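Garder les serviettes de bain douces quand l'eau est dure

À Prisorgate, l'eau laisse du calcaire partout, et les serviettes deviennent vite raides comme du carton. J'ai essayé plusieurs méthodes depuis que nous habitons ici, et je vous écris celles que j'ai gardées.

Je mets moins de lessive qu'avant. La dose du bouchon est souvent trop grande, et le produit qui reste dans les boucles du tissu fait durcir la serviette. Je ne remplis pas non plus le tambour jusqu'en haut : 6 serviettes au maximum dans notre machine, et pas de jeans avec elles.

Pour le rinçage, je verse trois cuillères à soupe de vinaigre blanc dans le bac de l'adoucissant. L'odeur part au séchage. Attention, il ne faut jamais mélanger le vinaigre avec l'eau de Javel – c'est dangereux.

Avant d'étendre, je prends chaque serviette par deux coins et je la secoue fort, plusieurs fois. Ma voisine de la rue Ait Ali le fait aussi après le séchage. En juillet, je les rentre dès qu'elles sont sèches, parce que le grand soleil les rend dures et mange les couleurs.

Si une serviette sent mauvais même propre, je la laisse tremper une nuit dans une bassine avec 70 grammes de percarbonate et de l'eau bien chaude (seulement pour le coton blanc ou de couleur solide). Ensuite, lavage normal, sans adoucissant. J'achète le percarbonate à la droguerie d'Erkidbridge, en sac de deux kilos.
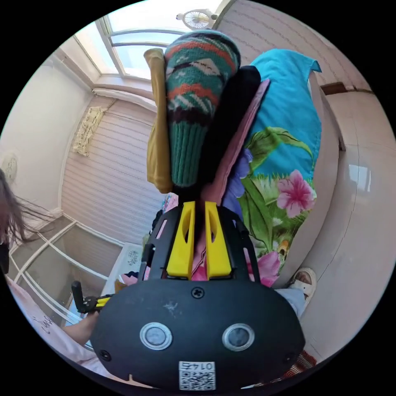

Rangement du linge

Les petites pièces tricotées se plient à plat, jamais sur un cintre. Pour les grandes serviettes à motifs, je plie en trois dans la longueur, puis en deux, et je mets toujours celle qui vient d'être lavée en bas de la pile.

Publié en février 2025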